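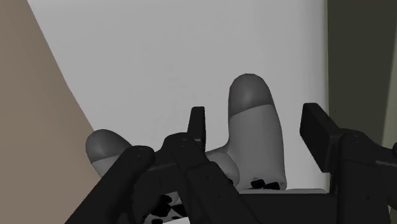

*Posted Nov 3, 2025 by the bench-gear desk at Wadach*

## Pultari jointed gripper, with the sim package

I've been asked to put the Pultari on our equipment pages, so you're getting my notes along with the price. Fair warning, I like this one!

It's a black gripper with jointed fingers on a palm bar, and you can buy it as hardware, as a simulation model, or both together. I'd look hard at the model first if your parts are anything like the gray one in the render, with its two rounded lobes and a dip in the middle. Shapes like that make flat-jaw grippers a pain to plan for (where do you even put the pads?), and it's a lot cheaper to argue about it on a screen than on a bench.

### What it costs

| Item | Price |
|---|---|
| Sim model, one seat, one year | $167 |
| Fingertip pad set | $52 |
| Adapter plate, Caldeira arms | $319 |
| Gripper hardware | by quote |

I know, I know, "by quote." The hardware price moves with cable length and which controller you pick, and I'd hate to print a number that's wrong by next month. Send us your arm model and we'll send back a real figure with shipping in it.

### Things I'd budget for

Pads wear. Order a second set with the gripper, especially if you plan to run it all day – they ship in the same box and you save the freight.

The adapter plate is the line people forget. If you have a Caldeira arm you need it. If you have an Evard arm you don't, but you do need the longer cable, so say so when you write. Lead time on plates was 17 days when I checked in August, and that's after the drawing is signed off.

Then there's your own time. Somebody has to bring your part files in, clean up the meshes and try a bunch of grasps. I'd set aside a couple of weeks for that before you sign for hardware. It sounds slow, but you'll come out knowing which approach angles you want, and that decides where the arm gets mounted, and *that* decides what table or frame you're buying.

### What the sim won't tell you

Shading is plain and surfaces are untextured, so don't judge finish or color from it. I also wouldn't trust it for how much a soft part squashes. Use it for reach, clearance and finger placement, and test grip on the real thing. We do loan units for that, with a deposit.

### Ordering

The sim seat can be bought on its own, and we take the seat fee off the hardware quote if you order within the year. Purchase orders are fine. For a loan unit, tell us the arm, the part weight and when you'd want it – the calendar fills up before year end.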